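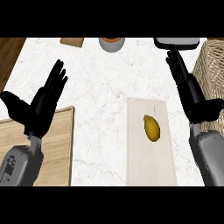

Two hands, one lemon, a cutting-board-sized problem. Rendered in simulation.

I promised a follow-up to my October rant about dishwashers, so let's do kitchens again, and this time the part before the dishes get dirty. Can a machine put the groceries away yet? Short answer: sort of, if you have 16 minutes and not many groceries.

I've been spending my evenings with Walley, a kitchen simulator you can run on a decent gaming computer. You get a marble-look counter, a basket, a few odds and ends along the back, and two arms with proper many-fingered hands (I know, I know, I said last year that hands like that were a waste of money, and I'm still half convinced). The chore I keep coming back to is the dullest one on the menu. Pick up the lemon, put it in the basket, don't knock anything over.

I ran it 100 times with the Irka controller, straight out of the box, no tuning. The lemon ended up in the basket 30 times. Before you laugh, go watch a toddler do it! Most of the misses were the same miss: the fingers close a hair too late, the lemon rolls, and then the hand squeezes a fistful of cloth and carries the mat off toward the basket instead. I have a soft spot for those runs. It looks so sure of itself.

Then I tried Usen, the newer one everybody on the forum was excited about, and it did better on the grab and worse on the trip over. It likes to come in low and bump the side of the basket. A simulated basket doesn't mind. The real one on my counter has onions in it and would be on the floor.

And that's my grumble with all of this. A lemon on a mat with clear space on both sides is a very polite lemon. Mine are in a net bag with a knot I can't undo myself, under the bread, next to a receipt. Lūse, the team behind the task set, says bags and boxes are coming in the next release, and I'll be first in line to watch them get torn to bits.

So, would I let one near my kitchen in March 2022? For wiping a flat counter, maybe, with me standing there. For groceries, no, I can empty a bag in 5 minutes with the radio on. Send me your own run counts if you've tried the lemon one, and tell me which controller you used, I'd love to compare.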